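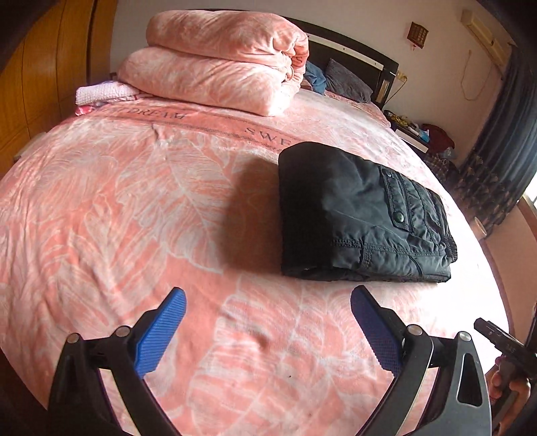
Today I fold everything in the bedroom. I say it here so I can not escape from it. Long thread, mute me if you don't like laundry.

The reason is simple. My cousin Vilja Kiiskinen comes on Friday and she will sleep in my bed, and I go to the sofa. At this moment she could not find a place for one foot.

Rule number one from my grandmother: the bed is the table. You make the bed first, flat as you can, and then you fold on it. In the evening you want to sleep, so you must finish.

My blanket is the pink one with white leaves and SWEET DREAM written on it. It is fleece and it never becomes totally flat. I pull one corner and the other corner makes a wave. I stopped fighting with it.

First thing folded: the black padded jacket. I am a little proud. It is a good rectangle.

For people who asked me last winter how I do it, I write it again. Close the jacket all the way. Put it face down. Sleeves go to the back, straight down, not crossed. Crossed sleeves make a hill in the middle.

Then fold one side to the center, then the other side. Then press with both forearms, slowly, from the bottom to the neck. The air must go out somewhere and the neck is the best door.

Then fold in half from the bottom, and turn it. I like to finish with the pocket on the outside, with the snap closed. An open snap catches on everything in the closet, I lost a good scarf like this.

Also look in the pockets BEFORE. I forgot and I had to open all of it again. I found a bus ticket, a hair tie and 4 coins from a country where I was one time only.

Chelsea Sedgwick asks: can you roll a padded jacket? You can, and for a suitcase I do it. For a shelf I don't like it. A rolled one wants to open, and it pushes its neighbors.

Next subject, the pink quilts. I keep two of them at the head of the bed, one on the other. The wide flat one is down and the thick one is on top. The opposite way I tried for a week and it fell on my face in the night.

The thick one I fold in three the long way and then roll it. The flat one I fold only. If both are rolled they don't make a stack, they make a cylinder problem.

Yes, I have two quilts and a fleece blanket and I am one person. You did not see my heating bill. When I moved to Skivcombe they told me the winter is soft. The winter is soft and the windows are old.

Next to the quilts goes the small pile, light pink and white. I put small things always near the pillows and big things in the middle. When the small things are in the middle, they disappear under the big things and I find them in February.

Some of you write me that I must use boxes. I had boxes. I bought 11 of them in one sale and for a month I was a person with boxes. Then I had to open all the boxes every morning to find one shirt. I gave most of them to Taha Zerouali for his tools and he is very happy.

Break for tea. In this time I read a page with the title "clean bedroom in 20 minutes". I think this writer owns three shirts.

OK back. Now the part I am less proud of. There is a blue thing crumpled against the gray pillow. I put it there "for one minute". You know how long is this minute.

The problem with clothes that are not dirty and not clean! In my language we don't have a word for them and I think English also doesn't have. They can't go in the closet and they can't go in the wash. So they live on the pillow.

Neville Mottram answers that at his house they live on a chair. Everybody has this chair. I have no chair in the bedroom so the pillow has the job.

My plan is one hook behind the door, for these clothes only. Maximum two pieces. If a third comes, one must go to the wash. I will report if I follow this.

The nightstand. It has a white top, and I chose it because white looks so clean in the shop. At home the white shows each small object like in a museum. I have there too many small objects.

My way with the nightstand: take everything off, put it on the bed, wipe, and give back only what I touch at night. For me it is lamp, water, book, hand cream. The rest must find another address.

The yellow and black cloth thing from there I keep moving. From the nightstand to the drawer, from the drawer to the nightstand. I think I moved it more times than I used it.

Now the dark red heap. I was saving it for the end and this is a mistake. Please, if you have a heap, start with the heap. After an hour you are tired and the heap is not tired.

How I do a heap: I don't take from the top piece by piece. I carry all of it to the bed and spread it, so I see everything at one time. It looks worse for five minutes. Then it goes quickly, the same kinds go together.

With dark red you must also look at it near the window. Two dark reds in the evening light are the same color and in the morning they are not. I went once to work in a set that was not a set. Lorraine Gosling saw it immediately and said it very kindly in front of everyone.

And dark red I wash alone, always, the first three times in cold water. My pink things were not all pink when I bought them. I don't say more.

The brown and purple cloth near the floor is next. I like its pattern so much and I never decided what it is. One time it was on the table, one time on my shoulders, one time on the window when the curtain was in the wash. I fold it in a square and Vilja can decide.

Question from the replies: do you iron before folding? No. I have an iron, it is a Pusano, it was a gift, and it knows me from two weddings. If you fold when the thing is still a little warm from drying, your hands do the ironing.

Another question: what about lint on fleece? Fleece collects everything. Small dark bits from other clothes love it. I put on a rubber dish glove, a clean one, and I brush in one direction. It makes little worms and you pick them up. It costs nothing.

I bought also one of these lint rollers, from Morsy. It works but I use half of the roll for one blanket. The glove wins.

Update on the jacket. I needed to take it off the bed to have more place, and I sat on it by accident. It is now a flatter rectangle. Maybe this is the missing step.

The closet shelf is next. I measured it with my arm, and the padded jacket plus the two sweaters go in the same row. The quilts stay on the bed. A shelf full of quilts looks tidy but then on the first cold night you are standing on a stool at 2 am.

My neighbor pays a storage place called Flillia for her winter things. She told me it is 900 for the year. For 900 I can sleep with all my quilts and also buy one more quilt.

The wall I don't touch. The little brown square and the red hanging thing under it were the first things I put in this room, before I had even the bed. They get only the dry brush. When you wipe with water the dust becomes a kind of paint.

I see that the last time I did this kind of thread, it was read 4000 times. Four thousand times people looked how I fold. I don't understand the internet but hello, welcome, please close your zippers first.

Someone is asking if the folding really stays. The jacket stays, the quilts stay, if you don't touch them. The small pile stays until I need the one that is at the bottom. Take it with one hand flat on top of the others and pull to you, slowly. Not up.

Second tea. The heap is now three piles and one sock. The sock I don't recognize.

Vilja writes to me now that she brings her own blanket, "so you don't have work". Vilja!! I brushed this fleece with a glove for you.

She will have the SWEET DREAM one anyway. Her blanket can go on the sofa with me.

What is left for tomorrow: the blue thing, the hook, the drawer where the yellow and black one goes again. And the floor, but for the floor I must first see it.

If you have a good method for fitted sheets please write it under this. I watched many videos and I finish always with a ball. A polite ball, but a ball.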